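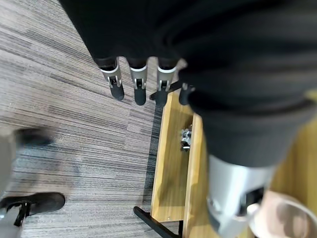
October, 16:40
Posted by Danica Malý to the floor-systems list

Marwan,

Replies to your points are under the quoted text. I have left out the part on network access, as Sokol are dealing with that separately.

> Marwan Nassar wrote:
> We have had the Gurumis hand on the fit-out floor for 5 weeks
> and I still can't tell the team what their job is when it is
> working. The work order says "attend". Attend to what? Two of
> them have asked whether they are allowed to sort fixings while
> it runs. Also, the Senura log gives 284 stops and payroll wants
> to know if a stop is counted as our time or the machine's.

1. "Attend" will be replaced in the next issue of the work order. The wording I have sent to Coltura is: "The attendant stays within reach of the stop control, clears the work area between runs, and records every stop with a cause code." Sorting fixings is allowed between runs. During a run it isn't, and that applies to shift leads as well.

2. The log holds 795 runs. Of the 284 stops, most carry code 9 (unspecified), so they tell us very little about where the time goes. Please ask the team to use code 4 when the sleeve has moved down over the fingers and code 6 when a part is out of reach. If neither fits, a few words in the free text field will do.

3. A stop is attended time. It goes on the person's sheet in full, including the restart. I have confirmed this with payroll and they will correct the sheets already submitted.

4. On the sleeve itself: the knit cover gathers at the base of the hand. Whoever is attending should look at it before each run and pull it back with the drive off.

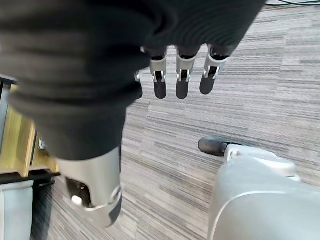 Fingers and thumb with the cover on, over the carpet.

5. Low work is the part of the job I would most like to see go to the machine. The present rota still puts a person on their knees for the lower trays whenever the hand is stopped for longer than ten minutes. I suggest we drop that rule and let the job wait. It costs some output, and I have told planning so.

6. Grading. The attendant role is at the same grade as fitter until the review. If anyone has been told otherwise, send them to me.

Could you send me the cause codes for the late shift separately? They are merged in the export and I can't split them from here.

Danica

List contact: floor-systems list owner | Copyright remains with the authors of each message | Back to top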